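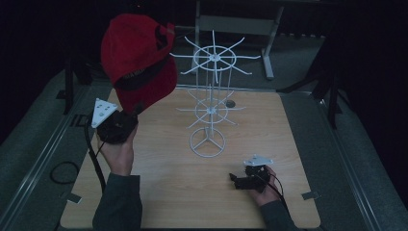

Hats on a Wheel: How a Small Shop Might Show Its Caps
Final report, Introduction to Retail Display
Saskia Pirihi
2024-11-24

Why I picked this subject

My aunt has sold hats for as long as I can remember, first from a folding table at the fall market and later from a narrow little shop called Vanus, and I spent a good part of my childhood putting caps back where they belonged. So when we were asked to choose one piece of display equipment and live with it for a term, I didn't have to think very long. I wanted the spinner rack! Everybody has turned one at some point, usually while waiting for somebody else to finish shopping, and I had never once stopped to ask why the arms are where they are.

The rack

The rack I worked with is a white wire one with a round base on three legs, a pole up the middle and two tiers of hook arms that spread out from it. The upper ring is the larger of the two and its spokes are longer, so the whole thing is wider at the top than halfway down. I thought at first that this was a mistake in the design (I even wrote that in my October notes, which I have left as they were). After a few weeks of hanging caps on it I came around to liking it. The top tier is the one people see from across a room, and the lower one is for those who have already walked over and want to look a bit more.

I kept it on a square light wooden tabletop for most of the project, because I wanted to work at it without bending down. A customer would meet it at a different height, of course, and my notes on reach should be read with that in mind.

Hanging a cap

You would think there is only one way to put a baseball cap on a hook, and I did think so until I had a pile of them in front of me. A cap can go on by the strap at the back, with the brim pointing down, and then the front panel faces out and any logo is easy to see. It can go on by the brim edge, which looks untidy and tends to slide. Or it can sit over the end of the arm like a hat on a peg, which is lovely for one cap and hopeless for three, as each one swallows the one behind it.

I settled on the strap. My aunt does it that way too, and she was very kind about how long it took me to find out.

Color and order

My first plan was to go around the wheel by color, starting with the red caps and moving through to the dark ones. It was pretty from above and confusing from the side. What worked better was putting the bright caps on the upper tier with gaps between them and keeping the plain ones below, where a person who wants a plain black cap will find it anyway. I also learned to load opposite arms in turn, so that the weight stayed even while I was still filling the rack.

What it might cost a shop

I wrote up a pretend budget of 200 dollars for a shop the size of Vanus, to cover one rack, spare price tags and a small mirror. I allowed 15 dollars of that for the mirror, and I would not go without it. People want to see themselves before they put a cap back.

What I would still like to try

I never got to test the rack on a busy day, with strangers turning it from both sides and children pulling at the lower arms. My aunt has offered me a corner of the shop next to the gloves, and I mean to take her up on it once the winter stock is out.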